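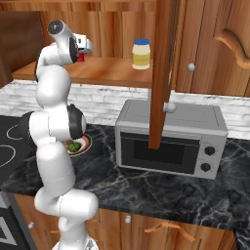 On Sun 6 January the list digest had this:

> Has anyone got an earlier date for the Wostden church bells than
> the one in the county guide? It says 1624 but gives no source, and
> my copy is missing the page of notes at the back.

Hello all,

I can help a bit with this one! I spent a wet week in July going through the churchwardens' accounts (well, the bits I could read, the handwriting is dreadful) and 1624 does turn up, but it's a payment for new ropes and for beer for the men who hung them. You don't buy new ropes for bells you haven't got, so I'd say at least one of them is older. How much older I couldn't tell you.

The entry is on page 151 of the typed copy, the one with the green cover. Don't go by the index, which sends you to the Flusitz glebe land for some reason. I lost most of a morning to that.

There's also the tenor, which is supposed to have come from somewhere else altogether. My gran always said it was bought second-hand, but she said that about most things in the village. If anybody has been up the tower lately and got a decent look at the lettering on it, I'd love to know what it says. I tried, but the ladder past the clock is steep and my knees had other ideas.

I've got 9 pages of my own notes typed up and can send them to anyone who wants them, just reply off list. They're a bit of a jumble, mind, and I still haven't done the bit on the clock.

All the best from a soggy Wostden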